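Shop > Computing > Network Storage > Two-Bay Units

Nelteck Wetwood 2 Network Storage Unit

The Wetwood 2 is a two-bay network storage unit for homes and small offices. It replaces the earlier single-bay Wetwood and takes the same power supply, so a spare from the old model can be kept in use. Drives are not included.

Both bays accept 3.5-inch or 2.5-inch SATA drives. The trays slide out from the front and lock with a small key, and two keys come in the box. Drives of up to 6 TB each are supported. You can set them up as a mirrored pair, as one large volume or as two separate volumes. Changing between these later wipes the drives, so decide before you copy anything across.

Setup is done in a web browser on the same network. The Plunusia software handles user accounts, shared folders and scheduled backups, and it will copy a USB stick or memory card to a chosen folder when the front button is pressed. Each volume can hold up to 300 shared folders. The activity log keeps the last 3,000 entries and then starts overwriting the oldest.

There is one gigabit network port and two USB 3.0 ports, one front and one rear. The unit has no wireless – it needs a cable to your router or switch. A 1.5 m cable is supplied. 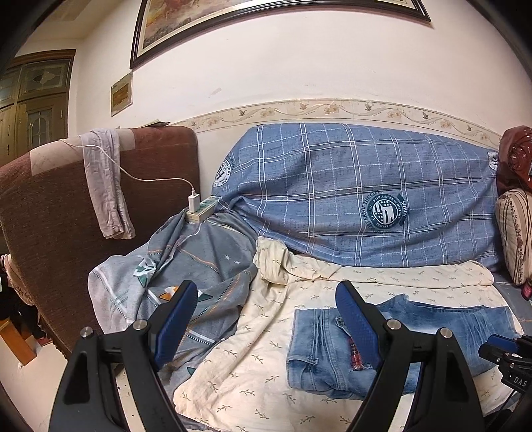
The fan has three speeds and is set to automatic when the unit leaves the factory. Leave a hand's width of space behind the case for the air outlet. The front lights can be dimmed or turned off from the settings page, apart from the drive warning light, which stays on if a fault is found.

Firmware build 544 was released on 2018-04-13. It fixes a fault where scheduled backups were skipped after the clocks changed in March. Units with older firmware will offer the update at first login.

A wall bracket by Nilsuwan is sold separately. It fits the Wetwood 2 only – the screw holes on the single-bay model are in a different place.

Tagged: NAS, backup, home office, Nelteck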